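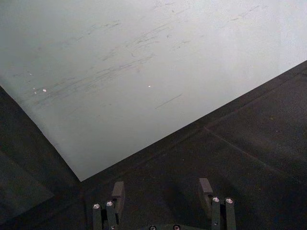
Home Forums Kitchen & Home Small Spaces Members Search

Mesh pots for kitchen utensils - am I missing something?

Filed under: Storage, Worktops and Sinks

tinlid_greg
Every small kitchen article I read tells me to buy a mesh desk tidy and stand my utensils in it. The Heltura one comes up again and again. It's a pencil pot. I've got a spatula, a ladle and a couple of wooden spoons, and I can't see how something made for biros is going to hold any of that upright. Supposedly the holes let the air in so things dry quicker. Has anyone tested that, or are they all copying each other?

marrowfat
I had the Sorow one for nearly a year. Light utensils are fine. Put a metal ladle in and it goes over as soon as you brush past it. The drying bit is true up to a point, but the water has to go somewhere and in my case it went on the worktop.

tinlid_greg
So you need a tray under it. At which point I may as well keep the jug I've got.

Aroha McPhee
I don't agree with that. A jug holds a puddle at the bottom and everything stands in it, and my wooden spoons went black at the ends. Mesh fixed it. I paid 3 pounds for mine and I'm not precious about it. Put a folded cloth underneath and swap it when you do the tea towels.

marrowfat
A folded cloth under a wet pot all day is just a different puddle.

Aroha McPhee
If you never change it, yes.

sidegate
Can I put in a word against the other thing those articles push, the little plastic bowl for washing up? My sister swears by hers. I've got a normal sink. Why would I want a smaller one inside it?

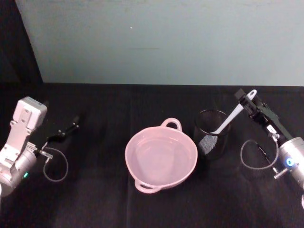 Aroha McPhee
Washing up for one is mostly a mug and whatever you stirred with, and I don't fill a sink for that. I don't think a small bowl is daft if you pick the right sort. A shallow pink one with a loop handle on opposite sides, like this, you can pick up level with water in it and carry to the sink, and you can't say that of a mixing bowl. The white spatula slants out of the black mesh cup with its handle well clear of the top, so you can grab it without touching the end that goes in the food. The black cloth under the lot I'm less keen on. It's only going to show up every bit of flour.

tinlid_greg
That cup is my whole point though. Look how much handle there is sticking up and out to one side. It's a tall lever on a small pot. One spatula, fine. I'd want to see it with a proper ladle in.

sidegate
The handles I'll give you. I'm still not sold on carrying water about in something that shallow. I'd have it down my front by the second step.

marrowfat
Don't fill it to the top then?

sidegate
Then it won't cover the spatula and I'm back at the tap.

plumb_bob_ann
You do get an oval gap in those handles you can hang it up by, if you've got a hook that fits. Same with the hole in the end of the spatula. I've got rid of pots altogether and put up a rail, 24 inches, from the Hughes range. Things drip into the sink and that's the end of it.

tinlid_greg
I rent. The landlord counts screw holes.

plumb_bob_ann
Ah. Suction ones exist, but I wouldn't trust one with anything I liked.

marrowfat
Had a Gakine suction rail. It came down at 3 in the morning and I thought we were being burgled.

Aroha McPhee
If you're worried about it tipping, put something heavy in the bottom. A 200 gram bag of rice does it, tied tight. Change the rice when it starts to smell.

tinlid_greg
So that's a pot, a cloth under the pot and a bag of rice in the pot. The jug was free.

Aroha McPhee
And how are your wooden spoons?

tinlid_greg
Bit black at the ends. I'll try standing them the other way up first and see if that helps before I spend anything.

Thread last updated in October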